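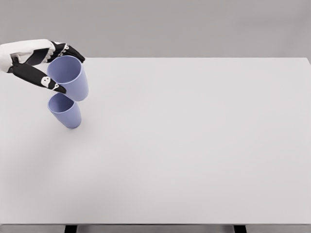

Cup stacking in the simulator, one cup held over the other.

I've had the Grosen rule pack since May and I use it most days, so time for a proper review. It's a set of good practice checks you run on top of your simulated robot tasks, and you get 115 of them for 95 dollars. I bought mine from Bollport and it installed in one go!

Most of my work is simple pick and place, and cup stacking is my favorite test. The pack makes you write down what counts as "stacked" before you run anything (I used to decide afterward, oops). It wants a grip force limit, a safe height for the hand over the table, and a log of every failed try - even the silly ones. My first report listed 400 runs and I had to throw out a whole bunch that broke my own rules. Painful, but fair.

The part I love is the plain wording. Daza's checklist, which I used before, reads like a tax form. This one just says "state where each object starts" and moves on.

Gripes? The force section assumes a two-finger gripper, so with a full hand I had to set limits finger by finger and that ate up a Monday. Search is slow too, and the PDF export keeps dropping my headings.

Four stars from me. I'd buy it again, and I'm trying the Grerkley add-on for shared workspaces next.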